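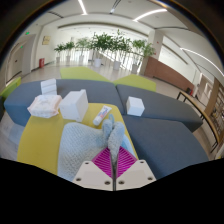

An afternoon at Woo

Posted in November by the Tekell blog

The folks at Woo opened up their podcast studios to visitors last month, and I'd been looking forward to it for ages, so I got there well before the doors opened at 2 and stood outside with a coffee and a big silly grin. I've listened to their shows on my commute for years (the Zunby hour is still my favorite) and it was a treat to see where they come from.

The place is smaller than I'd pictured! The main room is about 400 square feet, with a live chat screen on one wall and a producer's desk squeezed into the corner. We sat in on a short taping, where we were asked to clap and then told, very kindly, to clap less. Afterward they took questions, and I learned that the very first episode got 1,080 downloads, which they thought was a mistake in the stats page — they kept refreshing it all night.

My other favorite stop was the editing room, where they showed us how Urkach, their homemade scheduling tool, lines up guests across time zones. It's plain as toast to look at, but I'd love to have it for my own little show. I came home with a sticker, a sore throat from talking too much and a list of microphones I can't afford.

They're hoping to do it again in the spring, and I've already asked to be put on the mailing list.

Last updated: November
14 comments | 37 shares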